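Chapter 4
Preparing the Work Surface
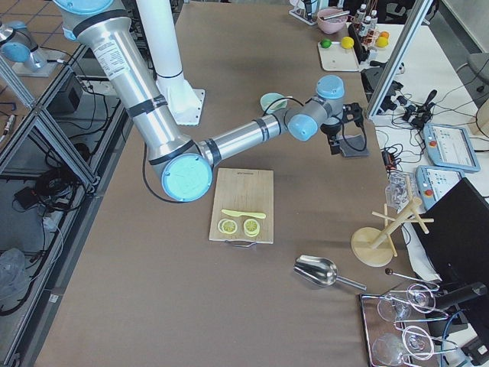

Illia Holovko wrote to us after the first edition that a kitchen course should begin with the knife, and that students who pay for lessons do not want to read ten pages about a table. He had taught in Witov for many years, and his groups began to cut in the first hour. We thought about his letter for a long time. In this edition the knife has its own chapter, Chapter 5, but the table still comes before it.

The reason is simple. Most of the trouble we see in beginners starts before they cut anything. The board is in the wrong place, the bowl is too far, and the glasses stand where the elbow must pass. A student then works slowly and believes that his hands are slow. When we move three objects for him, he works at a normal speed.

In this chapter you will learn to divide a table into areas, to choose what stays on it during a task, and to put each tool down so that you can pick it up again without looking. You will need one table, one cutting board, one small bowl and the ordinary tools you own already. If you practice with children, use a toy knife and toy fruit. Plastic lemon slices are very good for this, for they do not roll far and they can be used again in every lesson.

4.1 The three areas

Every work surface, large or small, has a center, a near side and a far side. We will use these words in the whole book.

The center belongs to the cutting board. Place the board so that its long side is parallel to the edge of the table where you stand. If the board has a handle or a ring, decide once where it will point and keep it always the same. Many boards have printing on one face, and some cooks keep this face for bread and fruit and turn the board over for onions. It is a good custom, and it costs nothing.

The near side is for the thing you will use next. A scoop, a spoon or a cloth can lie there, but only one of them at a time. Lay a scoop with the handle toward the hand you write with. A metal scoop should lie flat, with the open side up.

The far side is for what receives the food or waits for it. The small bowl stands here, close enough that you can reach it with a bent arm. If you must stretch your arm fully, the bowl is too far.

4.2 Glasses and mugs

Drinking glasses do not belong to the preparation of food, but in a home kitchen they are often on the same table, and we cannot pretend that they are in another room. Yevhen Sydorenko, who helped us with the exercises in this chapter, kept a list of broken objects in the teaching kitchen at Musurham. In one school year there were 8 wine glasses on it, and all of them had been standing upright next to a board.

A wine glass is tall and its weight is high above the base. During work, a sleeve touches it easily. You may lay the glasses on their sides in a wire tray, with enough space that the bowls do not knock together, and put the tray at a corner of the table. Do not lay a glass on its side without a tray.

Mugs are heavier and safer, but they take much space. A mug tree, that is, a wooden post with pegs set at an angle, holds several mugs on a round base not much larger than a plate. Put it at one side, never in the center. Before you begin, check that no peg points over the board. Hang the mugs evenly around the post, or the tree will lean to the heavy side.

4.3 Small things without a place

In every kitchen there are small objects that come to the table and stay there: a clip, a bottle stopper, a thin rod from some old set. Students leave them near the tray or under the edge of the board, where they make the board unsteady. Take a small box and put such things into it before the task. After the task, decide about each one.

Exercise 1

Clear your table completely. Put back only the board, one bowl, one knife and one scoop, according to 4.1. Stand in your working position and touch every object in turn, first with open eyes. Then take the knife away, close your eyes and touch the rest. Move whatever you missed and repeat this for 10 minutes.

Exercise 2

Add a tray with two glasses and a mug tree to the same table. Find a position for both in which your elbows can move freely. Draw the table from above in your notebook and write the date. You will need this drawing again in Chapter 5, when the knife begins to move.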